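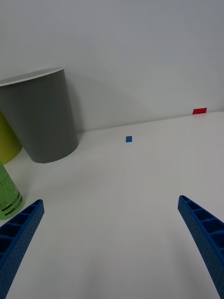

From: Reda Belkadi
To: helness-teleop list
Date: 11 April 2024
Subject: Re: wrist view and demos with two cups

Ramesh Vashisht wrote:
> We recorded 400 demos by remote control in February and the policy
> still hesitates between the yellow-green cup and the gray one. Do you
> let the operators look at the wrist view while they drive, or only at
> the fixed camera? And do you put the cups back on the same place
> each time?

Hello Ramesh,

Thank you for the numbers. We had the same trouble on the Sernow table, so I write what we changed.

First, the operator. Ours see both views, but I ask them to decide from the fixed camera and to use the wrist view only for the last part, when the fingers must close. Before this rule, Vlad and I drove in two very different styles. He went straight from above, I came from the side. The policy learned a mix of us, and it stopped in the middle. 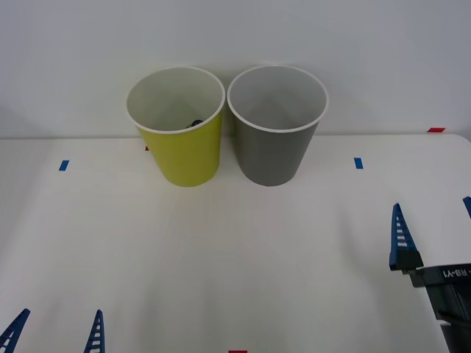 Second, the cups. We keep the tape on the table, but only as a reference for the arms and for the camera check in the morning. The cups themselves should move a little between demos. If they always stand at the same spot, the robot learns the spot and does not look at the color. We also exchange left and right, so the gray one is not always on the same side.

Third, please throw away the demos where the operator corrects himself many times. From 495 we removed 48, and I think it was still too few. A long pause in the air is also bad, even when the end of the task is good.

I did not try guiding the arms by hand for this task. The group in Zinis did, and they told me that their hands came into the camera view too often.

Can you send me 2 of your episodes, one good and one with the hesitation? The raw files are fine, I have the Helness reader installed.

Best regards,
Reda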